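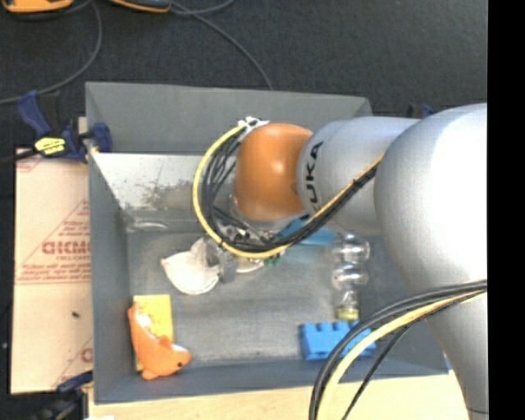
Gitau Nzioka:补一句,楼主那份初选选民名册如果是从县里直接导出的,党派登记栏只反映截止日当天的状态,之后改登记的人不会回填。先确认导出日期再往下算。

原帖如下。本人在整理Clustden选区的初选数据,想比较两党登记选民与实际投票人数。登记表806人,投票记录里有77人查不到党派。这些人应归入无党派,还是从分母中剔除?

Zomier
不要归入无党派。“未申报”和“字段缺失”是两种编码,合并后无党派的投票率会偏高。做法:先用选民编号对两张表做左连接,再看缺失记录是否集中在同一投票站。若集中,多半是录入批次的问题,可向选务处申请更正表。若分散,单列一类,正文和附表都注明。分母保留全部登记人数,另附一列剔除后的结果,读者自己比较。

Gallagher
我一般直接删掉,差别不大。不过我那边是封闭式初选,没登记党派的本来就投不了,你的情况可能不一样。

读者评论

Sumano:更正表7月才发,急用的话只能自己核对。

匿名:左连接之前先查重复编号,我这里有2条重复,总数一直对不上。

Gitau Nzioka:重复的多半是迁址后旧记录未注销,保留登记日期较晚的那条。

本站使用Cookie以保存您的登录状态和浏览偏好。继续浏览即表示同意。 接受 | 设置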